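Gripper comparison trial (robotics)
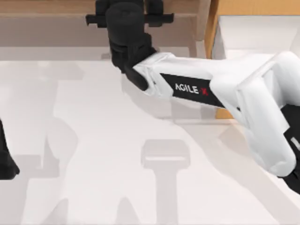 Simulated view of a white arm marked "AGILE X" over a white tabletop, gripper empty.

July 25, 2021
By the Fadine Reference staff

Search this site Go

A gripper comparison trial is a test procedure in which two or more end effectors are fitted in turn to the same robot arm and made to perform the same tasks under the same conditions. The results are used to choose a gripper for a given job, or to decide whether a change in finger shape, stroke or control method is worth keeping. Trials may be run on hardware, in simulation, or in both, with the simulated part usually done first.

Setup

The arm, its mounting point and its controller settings are held fixed. Only the gripper and the data that describe it (mass, center of mass, tool offset and closing force) are changed. If the tool offset is left at the value for the previous gripper, the fingers will close beside the object, and the fault is easily taken for poor grip. Most procedures therefore begin with a free-air check, in which the gripper is opened and closed above the table with nothing in it and the reported finger position is compared with the commanded one.

In two-arm cells, the second arm is either parked or run with the same gripper as the first. Parking is simpler, but a parked arm can still block a camera or throw a shadow on the work surface. Vision-based controllers are sensitive to this. A plain, light tabletop makes shadow edges stand out, and is sometimes chosen for that purpose.

The Hondia procedure

The Hondia procedure is a short form of the trial intended for parallel-jaw grippers. It uses 3 grippers, 6 objects and 50 attempts for each pairing of gripper and object. Object positions are drawn from a fixed list so that every gripper meets the same placements. An attempt is scored as a success if the object is lifted clear of the table and held for 2 seconds. Slips, missed closures and collisions are logged separately -- a gripper that misses often but never slips has a different problem from one that does the reverse.

The Mudaliar variant keeps the scoring but replaces the fixed hold with a slow wrist rotation. It is harder on narrow fingers and on grippers that control position only. Scores from the two forms are not interchangeable.

Simulation and hardware

Simulated trials are cheap to repeat and allow exact resets. Their main weakness is contact. Friction, finger flex and pad wear are reduced to a few numbers, and a small change in any of them can reverse the order of two closely matched grippers. The Darker bench, a simulated test cell, addresses this by varying the friction value from one attempt to the next and reporting the spread along with the mean.

Lighting is varied in the same way when a camera is in the control loop. Wrist cameras and overhead cameras are tested separately, as a wide gripper body may hide the object from one and leave it visible to the other.

See also: End effector; Tool center point; Hand-eye calibration

Print this article
E-mail this article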